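Zekden puts two hand-held grippers through fruit trial

Packaging equipment firm Zekden has finished the first part of a trial comparing soft finger pads for hand-held grippers, using fruit as the test load.

The work began in January and was meant to settle a simple question: which pads can pick up small, easily bruised items without marking them. Staff at the firm's Plurnau site made 1,083 picks in all, moving plums, grapes, mandarins, cherry tomatoes and lychees on and off a dinner plate.

Two kinds of pad were tried. The first, known in the firm as Kuroda, has a flat face. The second, called Kolex, is ribbed and gives a little more under pressure. Each was fitted to the same type of gripper and used by the same nine people, who had a morning of practice before their picks were counted.

The flat pads let go of the fruit 139 times. Zekden has not yet given a figure for the ribbed ones, as the last batch of picks is still being checked, but it says the difference is large enough to see without a chart.

"Grapes were the worst," said Till Lammers, who ran the sessions. "They roll when you touch them. A plum is easier to get hold of, but it shows every mark the next day, so we had to keep the fruit overnight and look again."

Much of the trial was done on ordinary soft furniture. Lammers said a hard bench had made the results look better than they should – the fruit stayed where it was put, and people could rest the gripper on the surface before closing it.
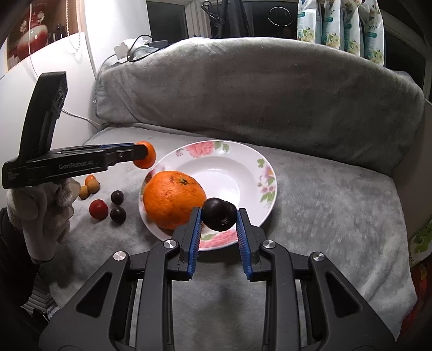
Dumisani Mokgethi

Some of the picks were made with a gripper in each hand, one person working both over the same plate. These took longer, and several of those taking part said they found it hard to judge how firmly the second hand was squeezing.

The next part will repeat the picks with a camera fitted closer to the fingers – the present position leaves small fruit hidden at the moment of contact. Zekden expects to report on both parts together and will hold an open session for growers and packers at Plurnau on Wed 26 September.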